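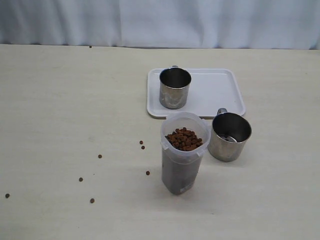 How many demonstrations does a robot arm need before it can learn to scoop dry material from one container into another?

Fewer than our group had planned for, provided that the demonstrations differ from one another in useful ways. Our policy trained on 2,000 demonstrations was only slightly better than one trained on a carefully chosen subset less than half that size.

This post summarizes the scooping portion of the Plomesis project, which I have been part of at the Benavides laboratory since February. The full report will be released with the data. The purpose of this entry is to set down the method in ordinary language and to record several decisions that the report treats only briefly.

The task uses dry kibble, a tall translucent container, two stainless steel vessels and a shallow white tray. An episode begins with the kibble in the container and ends when a portion has been delivered to the steel cup standing on the tray. Kibble was selected over rice and lentils. Single pellets are large enough to be found by the overhead camera after they fall on the table, and spilled pellets could therefore be included in the score. In earlier work with rice, the spill measure depended heavily on lighting and was eventually dropped.

In total, 2,184 demonstrations were recorded by teleoperation. Of these, 184 were removed before training, most of them for timing faults between the arm and the camera. Episodes with spills were kept. There was some disagreement on this point within the group. One view held that a policy should be shown clean work only. The other view, which was adopted, held that an operator who continues calmly after a spill provides information that a clean episode does not contain.

The table was also left as it was between many of the episodes, with pellets lying where they had come to rest. A policy trained only on a cleared table tended to hesitate when loose pellets were present, and at times it moved toward them. Including the untidy starts reduced this behavior considerably.

For selection, we used a simple procedure. Each demonstration was reduced to a short summary of the arm's path and the starting positions of the vessels. Demonstrations were then added to the training set one at a time, with preference given to those least similar to what had already been chosen. The Hundero software, which the laboratory maintains for its own use, performed this step overnight on a single machine.

The policy trained on the selected subset completed 81 percent of its test episodes. A random subset of the same size fell 18 percentage points short of that figure. The full set performed best, by a small margin that we would not defend strongly without further trials.

Two limits should be stated. All tests were conducted with one arm and one type of kibble. In addition, the depth of the scoop remains difficult for the policy when the container is nearly empty, and most of the remaining failures occurred under that condition.

The next round of work will move to the Vostora site, where the arm has a different wrist and a longer reach. The selection procedure will be repeated there without changes, and the results will be posted on this page.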